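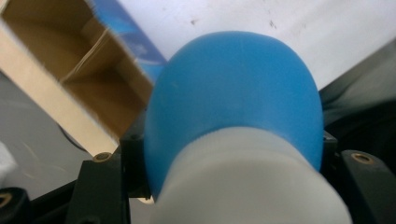

Figure 1. Blue domed top on a white cylindrical base, held between two black gripper fingers.

Kodau: balancing a two-player negotiation game
Project report, Gaetano Mazza
December 22, 2025

1. Aim
Kodau is a board game for two players, each governing a river state. The players trade grain and timber under treaties that either side may break. The aim of the project was to find out whether breaking a treaty early gave too large an advantage, and to correct the rules if it did.

2. Rules under test
The map has 24 provinces. Each turn has 5 phases: income, talks, movement, battle and upkeep. Treaties are signed during talks and last until one player cancels. In rule set A, cancelling costs nothing. In rule set B, the player who cancels loses the next income phase.

3. Method
A simulator named Derner was written in Python. It plays complete games between two scripted players, Gavrilă and Workanero. Gavrilă keeps every treaty until it is attacked. Workanero cancels as soon as its army is the larger - it takes no account of income. Derner logged 2669 games in total, divided between the rule sets. The starting player was drawn at random.

4. Results
Under rule set A, Workanero won most games, and usually by taking the two provinces at the river mouth. Under rule set B the results were much closer. Games also became longer, as both players held more troops in reserve. A few games did not finish and were stopped at the turn limit. They were scored as draws.

5. Discussion
The lost income phase is enough to make early cancellation a real choice. It does not help a player who has already lost the river mouth, and a separate rule may be needed there. The scripts do not bluff, so the talks phase is tested only in part. Human players may well behave differently.

6. Further work
Tests with human players are planned for February. The upkeep table will be shortened first - it slows the game and had little effect on the winner in either rule set.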